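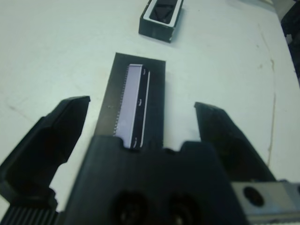 The Stilotska Challenge is a student robotics competition in which teams program a robot arm to handle small electronic parts on a tabletop. Teams have up to 4 members. It grew out of a class project at Trirnus College and is now run by the college's engineering club.

Format

Each team gets three attempts at a task. Parts must be picked up, moved and set down inside a marked area. Judges score placement and deduct points for drops. Speed is used only to break ties.

Scoring

The highest total on record is 1,421, credited to the team Celura. The figure is often repeated in club material, but the score sheets have not been published, and the point scale was changed two seasons later. Comparisons with recent totals mean little.

Criticism

Organizers describe the contest as preparation for factory work. The evidence for this is thin. Tables are laid out in advance, and teams may practice on the same parts they are judged on. A review in the Stamatopoulos student newsletter said the rules reward memorized motions. The club has since promised an unseen part in the final round, though no date has been given.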